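Open day at the Horkenley water works

Horkenley water works opens to the public on one day in May, and this year I managed to get a place on the morning tour. Tickets are free but have to be booked through the Bonimbridge library, and there were 14 of us in the 10 o'clock group. The minibus drops you at the lower gate. From there it is a steep walk up to the old pump house, so anyone with bad knees should ask to be taken round by the top road.

The tour starts indoors with a short talk on where the water comes from. Most of it is pumped out of the chalk under Hepburn Down, and the rest comes from the reservoir when the boreholes are low. The deepest borehole goes down 168 feet. I had assumed that the reservoir did most of the work, and so had the couple next to me.

After the talk we were given hard hats and taken through the filter hall. It is a long brick building with tall windows down one side and the sand beds laid out in two rows beneath a walkway. The noise is less than I expected. Every so often one of the beds is taken out of use and washed by forcing air and water up through the sand, and we were lucky enough to be there for it. The surface goes brown and rolls about like a pan on the boil, then slowly clears. It took longer than the guide had allowed for, and we missed part of the laboratory as a result.

What we did see of the laboratory was interesting. Samples come in from taps all over the district, mostly from ordinary kitchens, and each bottle is logged before anything else is done with it. The guide went through how to take a proper sample at home: use the cold kitchen tap, remove any hose or fitting, let it run for 2 minutes and don't touch the inside of the bottle. Keep tea towels and cloths well away from the spout.

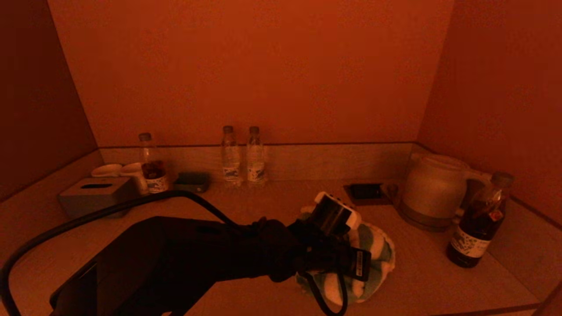 Hepburn residents have been asking about hardness for years, and one woman in our group wanted to know why her kettle scaled up so much faster than her sister's in Bonimbridge. The answer was that the two places are fed from different sources, and hers is nearly all chalk water. She asked whether it could be softened at the works. It could, she was told, but the cost would go on everyone's bill, and the last time customers were asked they voted against it. She did not seem very pleased with that.

The last stop was the old pump house, where the steam engine is kept. It was built by the Flesuvia company and ran until the electric pumps were put in. It no longer works under steam but is turned slowly by a motor on open days, which is enough to see how the beam moves. You can go up an iron staircase to the beam floor, one small group at a time. The treads are open, so wear flat shoes.

Tea and cake were laid on in the former coal store. The lemon cake had gone by the time our group arrived, but the fruit loaf was good. There is a small display of wooden water pipes dug up from under Bonimbridge market place, with hand-typed labels, and I would have liked longer with it.

The visit took most of the morning. There is no parking at the works, and the toilets are only at the pump house end.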